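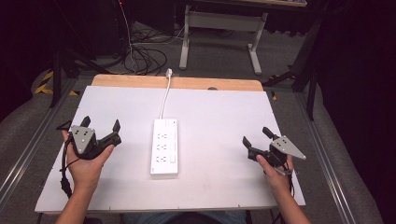 Figure 1. The power strip on the white board, with its cord running over the far side of the table.

Power at the Shared Table: Cords, Outlets and Order in the Student Workroom
Project report, Arboleda course in Everyday Design
Rocío Villca and Brodie Faulkner
12/6/18

1. Why we chose this subject

In the first weeks of the course we were asked to find a small problem in a place that we use often. We chose the workroom in the Dumden building. Many students bring a laptop there, and each of them needs an outlet. The outlets in the wall are far from the tables, so people use power strips, and the cords go wherever there is space. In February one of us pulled a laptop to the floor with her foot in the cord. The laptop survived, but we remembered it when we had to choose a subject.

Our question was: where should a power strip be placed on a shared table, so that everyone can reach it and the cord does not disturb the work?

2. What we worked with

We used a white power strip with three outlet pairs in one column and a small switch near the lower end. We put it on a white rectangular board on a table with a light wooden top. The board was Brodie's idea. It shows clearly where the strip belongs, and a person who moves the strip can put it back in the same place. In Figure 1 the strip lies lengthwise toward the far side, near the center of the board. The cord goes straight from its top over the wooden rim, and the plug hangs on the other side.

The floor of the room is gray carpet. The carpet is soft to walk on, but a cord on it is difficult to roll over with a chair. Black cables are also lying on the floor behind the table, in a tangle, and they made us think that the table is only one half of the problem.

3. The three positions

Position A was the strip across the board, parallel to the long side of the table. Two persons could reach it well, but the cord had to make a turn and it took the place of a notebook.

Position B was the strip at the corner of the table. The middle of the table was free. The person at the opposite corner had to stand up to plug in, and this person complained every time.

Position C is the one in Figure 1. The cord needs no turn and leaves the table by the shortest way. The switch is on the side of the seated person, who can turn off everything without stretching the arm over the other plugs.

4. What the users said

We left a paper with questions in the room and received 49 answers. Position C was preferred by 40 of them. Several people wrote that they liked to see the switch. One person from the Sunham group wrote that large adapters cover the neighbor outlet in all positions, and this is correct. We did not solve it.

5. Limits and next step

We tested only one model of power strip and only one kind of table. A longer table would perhaps need two strips, and we do not know if Position C is still good then. We also did not study the cables on the floor. Rocío would like to continue with a simple channel under the tabletop, and we have asked the workshop in Atedwood if we can use their saw for it.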